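Notebook, Brurkura bench – 18th December

Purpose today: tighten the good practice sheet for hand-held gripper work in kitchens. The May version was written for the bench and reads that way. It says "clear and level surface" and leaves it there, which is no use in a home with a patterned tablecloth and things on it.

Pulled 244 clips from the Ravden batch and read them against the May sheet, rule by rule. 58 fail at least one rule as written. Most of the failures are the fault of the wording and I would keep the clips.

Rule 2, opening position. The sheet says "jaws open". It should say fully open, both pads visible, before the first approach. A half-open start makes the width reading ambiguous and we then argue over the zero. Proposed text: "Start and end each clip with jaws at full width, pads unobstructed."
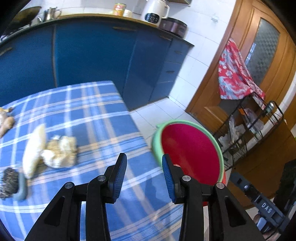 Jaws open over the plaid cloth, basin to the right.

Rule 3, objects. The May wording asks for "distinct items". Pale produce on a busy cloth is hard to label after the fact, and the labellers end up writing "vegetable" or "root" and moving on. I don't want to ban it. Proposed: the operator logs item names on paper before starting, and labels are taken from the log, never guessed. If there is no log, the label stays general.

Rule 4, food and cleaning gear. No rule exists at present. Scrubbers and peeled food should not share a work surface unless the food is going to be thrown out afterwards, and the log should say so. Pads get wiped between the two in either case. Dong's draft has a line on pad cleaning which I have copied across with small changes (their draft allows a dry wipe, ours will want a damp one and then a dry one).

Rule 5, second unit. With two grippers in use, each hand keeps to its own side unless the task needs a crossover. Unit in the other hand to be parked clear of the approach path. Straps and clips to be checked before the clip begins – a loose strap can catch on a jaw linkage.

Rule 6, containers off the table. The sheet assumes a single work height. A basin beside the table sits at another height, and the reach changes. Proposed: record the support under any container (floor, stool, chair) and test that it is steady with a hand before use. Anything that rocks is out.

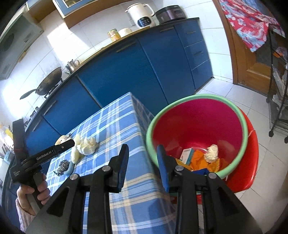
Yaqin Kang disagrees with me on rule 6 and would go further: no container on a stool at all unless the stool is wider than the base, measured and written down. I think that loses too many ordinary kitchens. We left it open. Agreed wording for now is the hand test, with the measurement as optional.

Colour of pads against the cloth. Blue on blue plaid is not a failure under any rule. Leave it alone, but add a note that masks should be checked by eye at the pad edges.

To do:
– retype rules 2 to 6 and send to Plukus for comment
– re-run the 58 against the new wording
– print the paper log, one side only
– find out who has the key to the pad cupboard

Still no decision on whether the sheet is a standard or a guideline. Two clips in the batch have no operator log whatsoever and I have set them aside.

Comments

Yaqin Kang: Please add the stool measurement as a blank field on the log. If it's printed, people will fill it in.

pm_bench: Does rule 2 apply to aborted clips as well? Ours often end with the jaws half shut.

rowan: Rule 4 should cover wet hands too.

Recent entries
Pad wear, second check
Log sheet layout, draft
Notes on the Dong wording
Strap clips and where they fail
Ravden batch, first read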